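Wojciech Baran answers for safety and maintenance at Pristden, where a pair of arms on one shared rail practices small handling work. In June one arm drove its gripper into the other. I visited him to ask what went wrong, and he was willing to talk about it in detail.

"First, no person was hurt," he says. "The doors were closed and the operator stood at the desk. But I don't like to start with this sentence, because then people stop listening."

The task was a handover. One arm picks up a small part, the other takes it in the air. The program, called Kendo by the team, had done it 1212 times without contact between the arms. On the next cycle the right arm arrived while the left was still in the shared zone.

"We heard a dull sound, like a book that falls on carpet," Baran remembers. "Then both arms stopped, but too late. The force limit should react in 16 milliseconds. Our log shows 300."
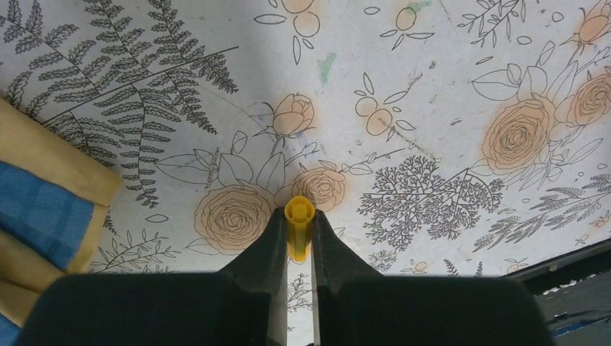
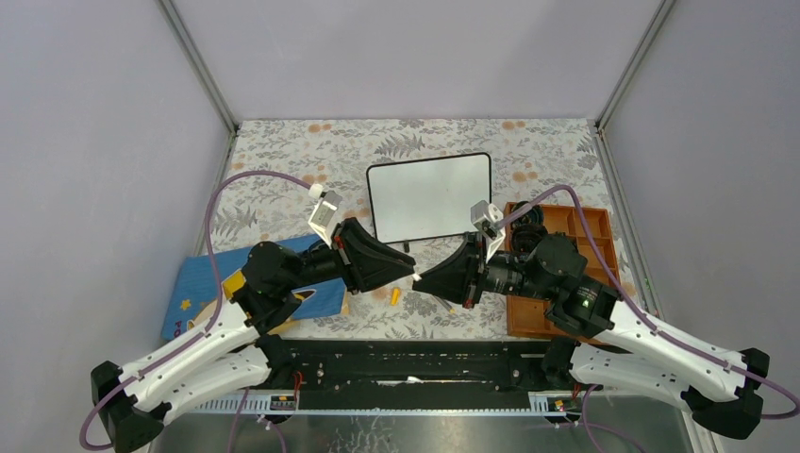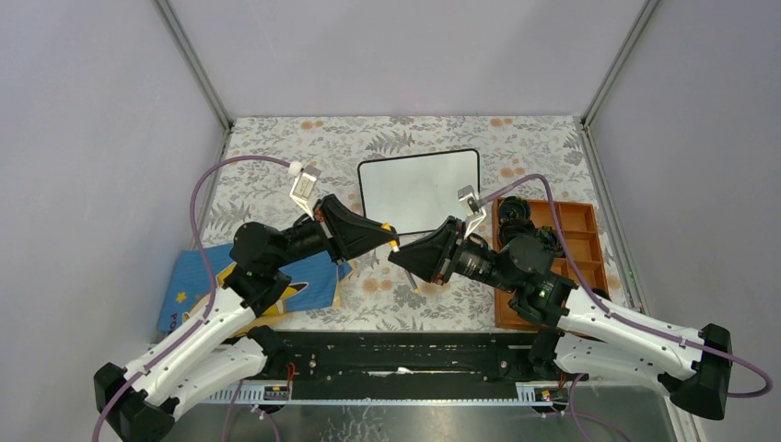
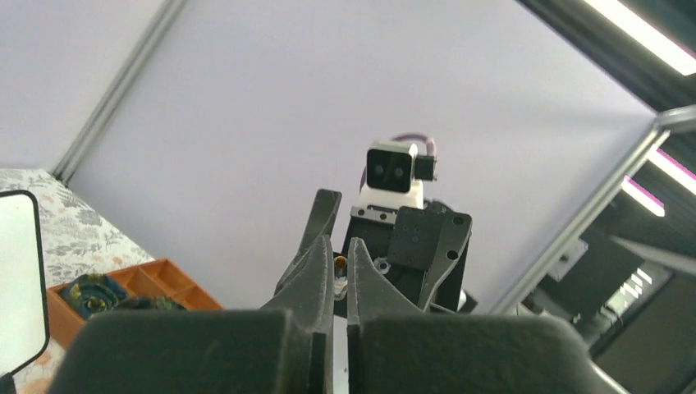
Page last changed: June, 10:40

The first suspect was the cable. It loops outside the arm, and everybody in the building had an opinion about it. Baran changed it on the first evening and the delay stayed. "I lost one day with this cable," he admits.

The real cause was a setting. After an update from Peltent, who supply the controller software, the force signal went through a smoothing filter which was meant only for slow calibration. The filter made the curve look nice — and it made the stop late. The early arrival was a second fault, a timer that did not wait for the other arm to confirm.

I asked if the update was tested. He takes a while to answer. "It was tested with one arm. With one arm you will never see it."

A bent finger was straightened at Jakubowski, a workshop near the station, and later replaced anyway. Now each arm must ask for the middle zone before it enters, and the filter cannot be switched on in normal operation. After any update the team runs 400 cycles at low speed, with the log open.

Is he satisfied? "With the timer, yes. With the filter, I would like a separate check outside of this controller. I have asked for it, and the answer is still not here."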